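The Tern Count

Pascual Henríquez had been warden of Serkier for 14 summers, and in that time he had been pecked on the head by every tern with an opinion. He wore a tweed cap with a bamboo cane sewn to the back of it. Terns go for the highest point, and the cane was meant to be the highest point. They went for his ears.

The island was a low hump of shingle and sea beet, half an hour from the harbour at Medina if the boat was in the mood. It had a hut, a rain barrel, a visitors' book with more spiders in it than visitors, and on the east side the tern colony, which was the reason for all the rest.

In December a letter had come from the office to say that the wooden chick shelters were to be replaced. Pascual had made the wooden ones himself out of fish boxes. They leaned a bit. The new ones were called Drovis units and had been designed by a firm named Rullmont, who had also sent a leaflet. According to the leaflet the Drovis unit offered the juvenile seabird a secure thermal environment. Pascual read this aloud to a chick the following June. The chick was sick on his boot.

"They've sent 60," he told his sister on the telephone.

"How many terns have you got?"

"Ninety pairs. But they don't share, so I don't know who's going to draw up the rota."

He put the units out over three mornings, in rows, as the leaflet advised, with the doors facing away from the wind. The wind came round the same night. He turned them all. The wind, which had lived on Serkier a good deal longer than Rullmont had, went back to where it started.

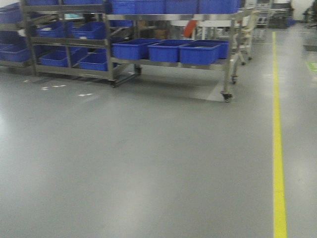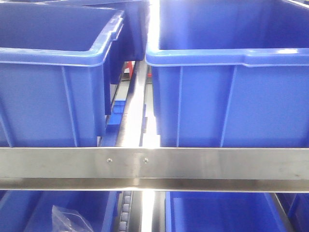 Blue storage bin, and a steel bar with two small screws.

By the end of the first week the terns had looked over the Drovis units and decided that they were excellent for standing on. Every roof had an adult on it, facing the sea with the air of somebody who has paid for the view. The chicks lay underneath the sea beet, where chicks had always lain, and in the two old fish boxes that Pascual had forgotten to take away. He had forgotten quite carefully. He had forgotten them behind a bank, with a bit of net over the top to keep the gulls from noticing.

Then the office wrote to ask for the occupancy figures.

He sat in the hut with the form for most of an evening. There was a box for "units in use" and a box for "units not in use", and no box for roofs. Outside, the colony was making the noise it made at dusk, like a drawer of forks being thrown downstairs. He had a clear conscience as a rule and was fond of it.

In the end he went out again with the torch and the cap and lay down on the shingle at the end of the first row. He was hit twice on the way. He looked along the doors, one after another, and found a crab, a good deal of shade, and in the 16th unit, pressed flat against the back wall and furious, a single chick.

It was a small one, late hatched, the colour of the beach. It opened its beak at him and screamed.

"Comfortable?" said Pascual.

He went back in and wrote the number one in the box, very neatly. Under "further comments" he put that the roofs were popular. Then he hung up his cap, found that the cane had been bitten through, and went to look for some string.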